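Summer Sales Are Slow, So This Baker Sells Sandwich Bread
2021-08-23

I got to Charbonneau a little after the morning rush, or what would have been the morning rush in any other month. There were two people in line and one of them only wanted ice. The owner waved me around the counter, handed me an iced coffee I hadn't asked for (and very much needed) and said, "Welcome to August."

If you run a retail bakery you know what she meant. Graduation cakes are done, it's too hot for buttercream to travel, and half your regulars are at a lake somewhere. She has been through nine of these summers now, and for most of them she did what a lot of shops do: cut hours, ran a cupcake special, waited for school to start.

"I used to just hold my breath," she told me. "I'd look at the case at closing and there'd be all these pretty little tarts looking back at me, and I'd want to cry. You can't freeze a fruit tart and you can't give that many away. My neighbors were sick of me!"

So this year she went the other way and leaned into plain bread. Soft white sandwich loaves, a honey wheat, hot dog and burger buns, and a potato roll that I would happily eat by itself in the car. (I did.) She had been making small amounts for a couple of sandwich shops already, but it never went out front because she figured people could get it at the grocery store for less.

"And they can," she said. "I'm not going to pretend my loaf is cheap. But people are grilling. They spend real money on the meat and then they put it on a bun that falls apart in their hand. I started saying that to customers, just like that, and they'd laugh and buy a pack."

The numbers surprised her. In her first full week with buns in the front case she sold 453 packs, and the week of the town's big summer cookout it went to 605. She pulled out a spiral notebook to show me, because she still writes everything down by hand before it goes in the computer. The pages were stiff with dried dough at the corners.

I asked if the buns just replaced other sales. She thought about it for a while, long enough that I finished the coffee.

"Some. I sell fewer tarts, but I also make fewer tarts, so that's fine by me. What I didn't expect is that the bun people come in later in the day. I used to be dead after lunch. Now I get this little wave on the way home from work, and they grab cookies too, because they're hungry and the cookies are right there."

The cookies are right there because she moved them, by the way. They used to be by the window.

We talked for a bit about ordering. Since March she has been taking preorders through Oneo, and she is lukewarm about it. She likes that people pay up front. She doesn't like that customers can change an order late at night, when she's asleep and the dough is already mixed. Her fix was to set an early cutoff and then be stubborn about it, which she says took more nerve than opening the shop did.

"The first time I told a good customer no, I felt sick. She came back two days later and ordered on time. So there you go."

By then we had moved to the apartment upstairs, where she lives and where all the office work gets done, in between everything else.

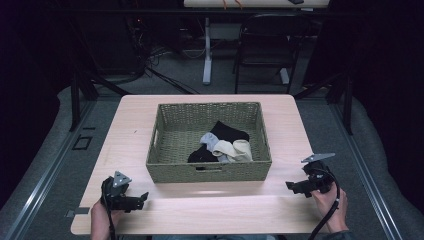

A basket of socks on a wooden table.

Living over the shop has its good and bad sides, she says. Her commute is one flight of stairs. On the other hand she can hear the delivery door from bed, and she has gone down in her slippers more than once to argue about a flour order. She buys most of her flour from Gromness now, after a rough spring with another supplier whose bags kept showing up late. Prices have gone up anyway. She raised hers by 20 cents a pack in July and says only one customer mentioned it.

"He said, 'These went up.' I said, 'Yes, they did.' He bought two packs."

I wanted to know what she'd tell another baker who was staring at a full case in hot weather. She made a face at me, since she hates giving advice, but then she had plenty of it. Start with one bun and get it right. Bag it nicely, with a label people can read. Don't bake a mountain of it the first weekend. And talk to whoever sells meat near you, which in her case is Lastel, the butcher across the street. They keep a stack of her bun packs by the register, and she keeps their flyer by hers. There's no contract. They settle up in cash every couple of weeks, sometimes partly in sausage.

As for fall, she's already testing a pumpkin version of the potato roll, and she isn't sure about it yet. The first batch came out too sweet and the second one was, in her words, "basically orange and nothing else." She'd like to have it in the case by the time the weather turns. The plain buns are staying either way, with a smaller bake once grilling season winds down and a bigger one again for Thanksgiving, when people want rolls and don't want to make them.

Before I left she bagged up a dozen potato rolls for me and wouldn't take my money, so I bought cookies.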